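Zinport room notes, data card
Updated 18/05/2022 by Birutė Avotiņš

What it covers: one work room with a ribbed white ceiling, long fluorescent lights, and ducts and pipes overhead. There are 3,564 entries on lighting and air. I would trust over half of them, and I'm being generous.
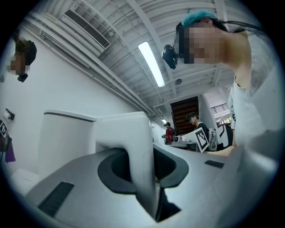
Does the set say how bright the room is?
Only in words. Entries say "dim", "fine" or "bright", and two people filled them in without agreeing on what "fine" meant.

Known problems

Győző Boros keeps telling me the vent notes are solid. I doubt it. "Good airflow" shows up in January for weeks on end, word for word, and that smells like copy and paste to me. Until I see the paper sheets, those rows stay flagged. 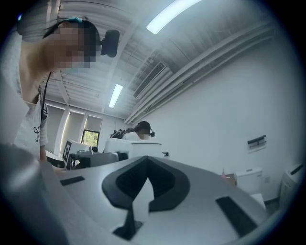 The flag is in the column called check. Filter on it before you make any averages, and don't use the comfort scores to pick new lights.

Fixes go to Mircea Ursu. Send the row number with them.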